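How to Track Down a Dropped Garment on a Two-Arm Folding Table

Your arm closes on a shirt, the log says "grasp OK," and a moment later the cloth is lying where it shouldn't be. Before you believe the log, or the person who wants to retrain the whole policy, work through the steps on this page. They take less time than a retraining run and they have a better record with us. 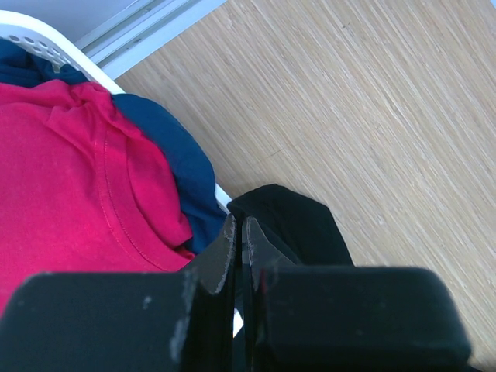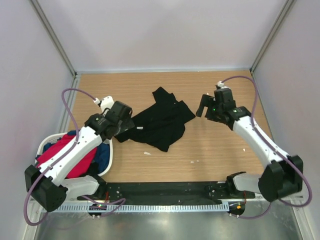

Otevine Handling Lab, Fault and Safety Desk

Black cloth is the worst case we have. Between black fingers, over dark laundry, the wrist view gives you very little edge to work with, and the grasp check we got from Mernik was happy to call almost anything a hold. In run 1708 it reported a secure grip right through a drop. I no longer treat that message as evidence of anything.

Step 1. Stop both arms before you reach in

Use the hardware stop. The pause button in the Jirkex console holds the current command, and a held command can resume. Wait until both arms have settled, then open the grippers by hand from the service menu. Don't pull cloth out of closed fingers. A green light on a gripper or a board tells you it has power. It does not tell you the arm is safe to touch.

Step 2. Leave the cloth alone and save the views

Save the wrist view and the fixed view with the same time stamp. People like to tidy the basket first. Please don't, you will lose the one thing that shows which layer the fingers went for. If the cloth was hanging over the basket rim at the pinch, write that down. Part of the weight is then on the rim, and the hold looks better than it is.

Step 3. Look at the fingers

Check the faces and the angled tips under a bright lamp. Pale scuffs, like those on the left finger in the wrist view, may be harmless rubbing or may mean the finger is hitting something on the way down. I wouldn't guess. Wipe the finger, run the same approach with no cloth, and see whether a new mark shows up in the same spot. Make sure the tips meet evenly while you're there.

Step 4. Compare the gap with the log

Read the finger gap at closing and again after the lift. If the two readings match the fully closed value, you had no cloth, whatever the status line claims. Elfriede Nolte went back over our November drops this way and found 2 marked as motion faults that were plain missed grasps.

Step 5. Follow the camera cable

Move each arm by hand through its range and watch the loop from the camera mount. A tight cable can nudge the camera, and after that your depth is off. The Baumgart mounting notes say this can't happen with their clip. We check anyway.

Step 6. Repeat at low speed

Try the same garment, same place in the basket, with the grasp check switched off and a person at the stop. Change one setting per run. If the drop comes back, send the saved views and gap readings to Benedikt Rieger before anyone touches the thresholds.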